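# Teaching an arm to tidy up after me

There's a kind of person who buys a pen holder so they'll stop losing pens, and then there's me, who decided a robot arm should put the pens in it. I've been at this since November and I'm having a lovely time, though my kitchen hasn't been a kitchen for most of it. I wanted to get some of it down while I can still remember which cable does what.

The arm is called Arno. It's a grey thing with a black gripper, and it arrived second-hand through Ditex, a surplus outfit out past Stanness that clears old lab gear. I paid $700, plus fuel, plus the cost of a very large pie on the drive home. The seller swore every joint had been tested. Every joint had — just never all of them on the same day, I reckon.

The first fortnight was all wiring and swearing. Arno had no manual I could find, so I lived in a secondhand stack of robotics books, a couple of them in Chinese, which I can't read beyond the bits with code in them. Code is code, though! I'd hold my phone over a page with the translator going, get something like "please respect the wrist", and carry on. I got further that way than I'd like to admit to anyone who paid for a degree.

Then came the question of what to actually pick up. I started with markers, seeing as they're cheap and I own far too many, and they turn out to be a rotten choice. They roll. They're thin. The cap comes off if you squeeze in the wrong spot. A tall cylinder is much kinder, standing there with plenty of height to aim at, so I swapped over to one of those for the early grip tests and felt better about my life straight away.
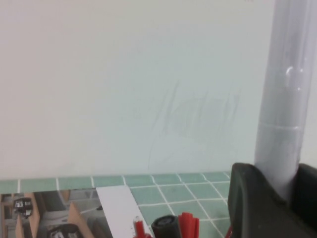

*Grip test with the tall cylinder, fingers closed around the base.*

The tablecloth, by the way, is the best tool in the house. It's a mint-green grid, and I chose it because it was on special, but the white lines gave me a ruler the size of the whole table. When Arno stops short of where I've told it to go, I can see the miss in squares. I've got a proper calibration board as well (borrowed from the shared workshop, the one everybody calls Þórarinsdóttir after the name on the old shopfront, and which I still can't spell without copying it). The board is more accurate. I use the tablecloth more.

Grip force took me ages. Too soft and the thing slides out as soon as the arm swings; too hard and you hear a little crunch and start pricing replacements. The advice at the workshop was to set it with something you don't care about and creep upwards, so that's what I did, in tiny steps, over 2 long evenings with the radio on. I ended up with one setting for fat round things, another for skinny ones, and a third called "try this" that I'm scared to delete.

Speed was the next argument. I'd had Arno crawling along at 10 per cent, and that's fine when you're debugging but about as thrilling as watching a kettle. So one night I doubled it, then doubled it again, and the cables took exception. If you're building one of these at home, please sort your cables before you sort your speed. Mine loop up off the wrist, and for a while they wiped across the table on every pass like a very slow broom, taking markers with them. Hook-and-loop ties helped. Leaving more slack at the wrist and less along the link helped a lot more.

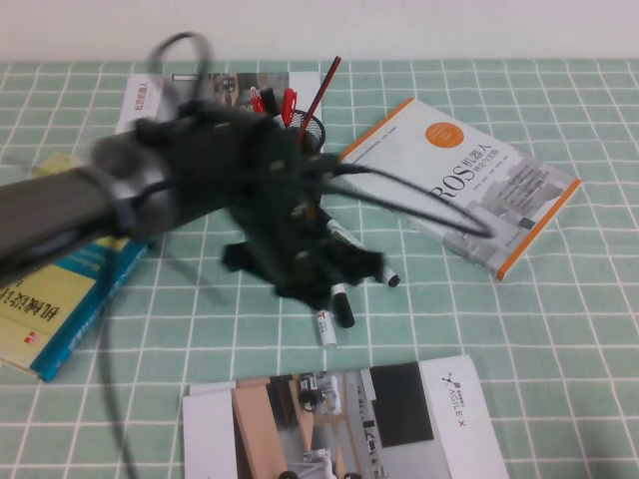

The full job, as I've written it for now, goes like this: find a marker, come down over it, close, lift, swing to the pen holder, let go. Six moves, and each one has its own way of going wrong. Letting go is the one I'd underestimated. I'd spent so long getting the fingers to hold on that I'd never thought about how they'd open, and with a mesh holder that narrow, one finger only has to snag the rim and the lot goes over. I now back off straight up before I open wide. It looks a bit fussy, like someone setting down a full cup of tea, but I'm quite fond of it.

I've promised myself a run of 1,000 picks before I change anything else. I keep a tally in an exercise book, with a column for the drops and a wider column for excuses. It'll take weeks at the rate I'm going, as I have a job and a garden and a family who'd like to eat at the table again.

After that I want to try cutlery. The drawer's only a metre away, and I've already measured the forks.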